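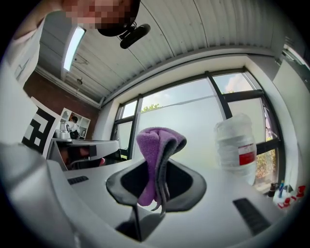

Quantos exemplos é preciso juntar até um sistema aprender a dobrar um pano?

Depende do pano, da mesa e de quem dobra, mas a meta que fixamos para a primeira etapa do Swati é de 3.000 demonstrações gravadas por pessoas, todas com a mesma ferramenta de mão.

Caven abre a coleta do projeto Swati e procura gente com paciência para tarefas de casa

Para divulgação imediata, 08/08/2025

Oi, pessoal das redações e todo mundo que assina a nossa lista! Aqui é o Faizal Pangaribuan, coordenador de coleta da Caven. Em geral quem escreve estes comunicados é a área de comunicação, com aquele capricho todo, mas desta vez pedi para eu mesmo contar, porque passei os últimos meses com uma garra na mão (literalmente) e estou animado demais para deixar outra pessoa resumir.

A notícia é esta: a Caven começa agora a etapa aberta do Swati, nosso projeto de demonstrações de tarefas domésticas para sistemas que aprendem por imitação. A coleta-piloto começou em março, com a equipe interna, e agora passa a receber participantes de fora. A Skomeo entra como parceira e fica responsável pela revisão das gravações e pelo treino dos modelos.

Como funciona uma sessão

A pessoa chega, toma um café se quiser, assina o termo de participação e recebe a Gilik, a nossa garra de mão. Ela tem corpo branco e dois dedos pretos flexíveis, e leva uma câmera junto, de modo que tudo o que os dedos fazem fica registrado bem de perto. A pessoa também usa uma câmera presa à cabeça, que grava a tarefa do ponto de vista de quem está trabalhando. As duas gravações são sincronizadas depois, e uma placa com padrão quadriculado preto e branco serve de referência para sabermos onde cada câmera estava no espaço.

Aí é trabalhar. Pegar um pano de microfibra, levar até a mesa, soltar, pegar de novo por outra ponta. Aproximar a garra de uma garrafa sem derrubar. Guardar canetas. Parece bobagem, eu sei! Só que um pano de microfibra cai de um jeito diferente cada vez que os dedos fecham, dobra por cima de si mesmo, esconde a própria borda, e é essa variedade que um modelo precisa encontrar nos exemplos. Com um bloco rígido a gente resolvia tudo em uma tarde. Com pano, eu ainda me surpreendo.

Cada sessão dura 60 minutos, contando a pausa. No piloto testamos sessões mais compridas e o resultado foi ruim: a pessoa cansa, começa a fazer tudo no automático e os movimentos ficam iguais. Prefiro mil vezes receber menos gravações de alguém descansado. O braço também agradece, que a Gilik é leve nos primeiros minutos e vai ficando menos leve com o tempo (estamos cuidando disso, a próxima revisão da carcaça já está no papel).

O que eu aprendi no piloto

Comecei achando que o bom participante seria o mais rápido. Que nada. Os melhores exemplos vieram de quem parava, olhava, errava a pega e corrigia sem pressa. Uma correção bem gravada vale ouro para a equipe da Skomeo, que me pediu para parar de jogar fora as tentativas tortas. Eu jogava! Fiquei semanas apagando gravação em que o pano escapava, e ouvi uma bronca merecida numa reunião. Hoje todas ficam, cada uma com sua etiqueta: concluída, corrigida ou interrompida.

Outra coisa foi a luz. Nossas salas têm janelas grandes, e a claridade muda bastante ao longo do dia. No começo eu queria fechar tudo e trabalhar só com luz artificial, para padronizar. A Skomeo pediu o contrário, e lá fomos nós anotar em cada sessão se havia sol batendo na mesa. Dá trabalho, a planilha cresceu uma coluna e depois outra, mas quem vai usar esses modelos em casa também tem janela.

E tem a questão das instruções. A primeira versão do nosso roteiro tinha páginas e mais páginas, dizia até em que canto do pano pegar. As gravações saíam todas com a mesma cara. Cortamos quase tudo, e o roteiro atual de cada tarefa cabe num cartão: onde o objeto está, onde deve terminar, e o resto é com você. Apareceram uns jeitos de dobrar que eu nunca tinha visto na vida, inclusive um que adotei lá em casa.

Sobre as imagens e a privacidade

Esta parte interessa a muita gente que já escreveu perguntando. Rostos são pixelados antes de qualquer imagem ser publicada ou entregue para treino. O participante pode pedir a retirada das próprias gravações, sem justificar, enquanto o lote correspondente não tiver sido fechado, e a data de fechamento vem escrita no termo. O áudio não é gravado. Quem quiser ler o termo antes de se inscrever pode pedir uma cópia, mandamos por e-mail.

Quem pode participar

Maiores de idade, destros ou canhotos. Canhotos, por favor, venham! O piloto ficou com muita mão direita e isso aparece nos dados. Experiência com robótica é dispensável, e quem nunca pegou numa garra costuma se acostumar ainda na primeira sessão. Trabalhamos com grupos de 10 pessoas por rodada, e cada participante faz 2 sessões em dias diferentes, pagas pelo mesmo valor. O pagamento sai ao fim de cada uma, mesmo que a pessoa resolva parar no meio por cansaço.

As tarefas desta etapa são de mesa e bancada: panos, garrafas, material de escritório e pequenos utensílios. Cozinha com água corrente fica para mais adiante, porque a Gilik ainda não é vedada e eu não pretendo ser a pessoa que descobre o que acontece.

O que vem depois

Quando a meta de demonstrações for atingida, a Skomeo treina a primeira versão do modelo e nós publicamos um relatório com as tarefas incluídas, a forma de coleta e os resultados, também os fracos. Uma parte do conjunto será liberada para grupos de pesquisa mediante cadastro. Ainda estamos fechando a licença e prefiro não prometer prazo, já prometi um em outro projeto e passei meses me desculpando.

Jornalistas que quiserem acompanhar uma sessão são bem-vindos, basta combinar antes com a nossa comunicação, e quem vier pode experimentar a garra. Aviso que o pano sempre ganha a primeira rodada.

Sobre a Caven

A Caven desenvolve ferramentas manuais de captura e organiza coletas de demonstrações para aprendizado robótico. A Gilik é sua garra de mão para registro de tarefas cotidianas.

Contato para imprensa e inscrições

Faizal Pangaribuan, coordenação de coleta, Caven
Assunto da mensagem: Swati, etapa aberta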